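Winter and my sleep, part two

I said back in January that I would write about the insomnia once I felt I had some distance from it, and several of you were kind enough to write and ask whether I had forgotten. I hadn't forgotten. I was tired, and then I was a little less tired, and then I was busy enjoying being a little less tired, and the blog slid down the list the way it does.

So, where was I? When I left off I was waking at three most nights and lying there until the birds started. I could fall asleep just fine (I could fall asleep in a dentist's chair), it was the staying asleep that had gone. My doctor calls this sleep maintenance insomnia, and she says it is very common in people my age, and I can't tell you how comforting it was to hear that it had a plain, boring name.

She asked me a lot of questions about my mood, which I wasn't expecting. Was I still enjoying things, was I eating, was I crying more than usual. I said no, yes, and only at the choir concert. She explained that poor sleep and low mood often travel together and that she likes to ask about both. I was glad she did. If you are reading this at three in the morning and your answers would be different from mine, please go and say them out loud to somebody who can help.

What she suggested first was a sleep diary, on paper, for two weeks. I had been using an app called Floltell that my sister-in-law swears by, and it gave me a score every morning, and I had come to dread that score more than the bad nights themselves! I would feel perfectly all right at breakfast until the phone told me I shouldn't. So the app went, and a little spiral notebook took its place.
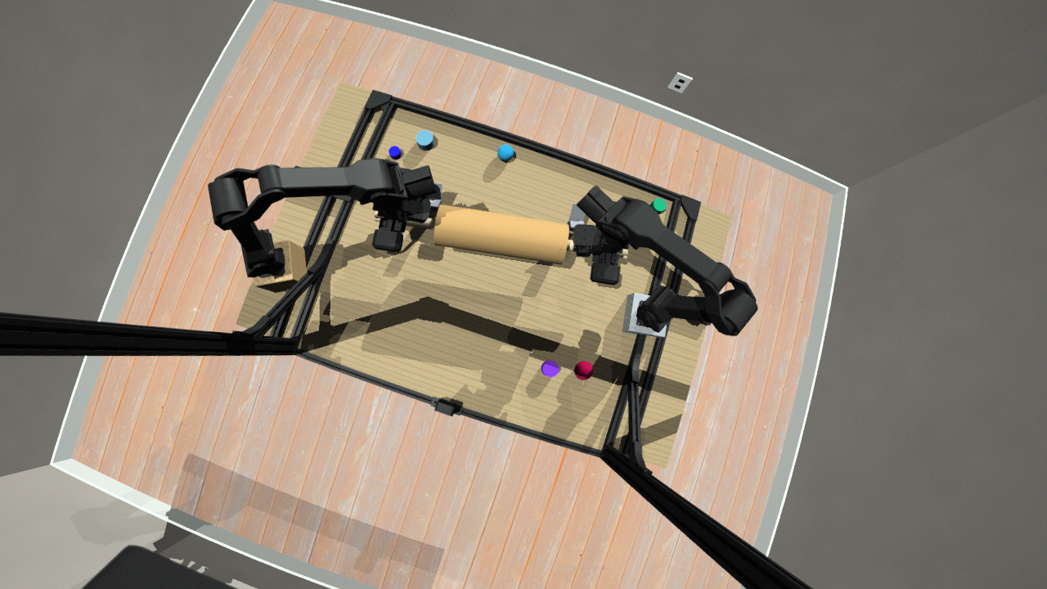
Last updated: February 18, 2019

The notebook was humbling. I was spending over nine hours in bed and sleeping for maybe five and a half of them. I had been going up earlier and earlier to "catch up," poor thing that I was, and all I had done was give myself more time to lie there and fret.

The next step was the sleep clinic over in Festmont, where I was put into a small group that met once a week for six weeks. They teach a kind of talking therapy made just for insomnia, and a good part of it is spending less time in bed, on purpose. My bedtime was moved to half past midnight. Half past midnight! I have not kept hours like that since I was in college. I sat in the armchair with a blanket and a jigsaw puzzle (1,000 pieces, mostly sky) and felt very sorry for myself.

The other rule was that if I was awake and getting worked up, I was to get out of bed and go sit somewhere dim until I felt sleepy again. I disliked this one the most. The house is cold at that hour and the cat assumes it's breakfast. But I did it, grumbling, and by the end of the third week something had loosened. I slept from half past twelve until after five without stirring, and I came downstairs and told my husband as though I had won a ribbon at the fair.

From there they let me move bedtime earlier, fifteen minutes at a time, as long as the diary looked good. I'm at eleven fifteen now. I still have a bad night most weeks, and I had three in a row when we had the plumbing trouble, but I don't chase them anymore.

A few of you asked about the cost. My insurance covered most of the clinic, and I paid almost $300 out of pocket in the end, parking included. I know that isn't nothing. The clinic also keeps a waiting list for a cheaper group, so do ask if you call. And for those who wondered about pills, that is a talk for you and your own doctor. I took nothing new and stopped nothing old without checking with mine.

The coffee question came up too. I have one cup, before noon, and I look forward to it from the moment I open my eyes. The afternoon cup is gone, and I miss it, especially with the gray weather we've been having. I've been having ginger tea in its place, and a 30 minute walk if the sidewalks are clear.

Next time I'll get to the seed catalogs, which have been piling up on the hall table since Christmas, and I'll answer the question about the soup.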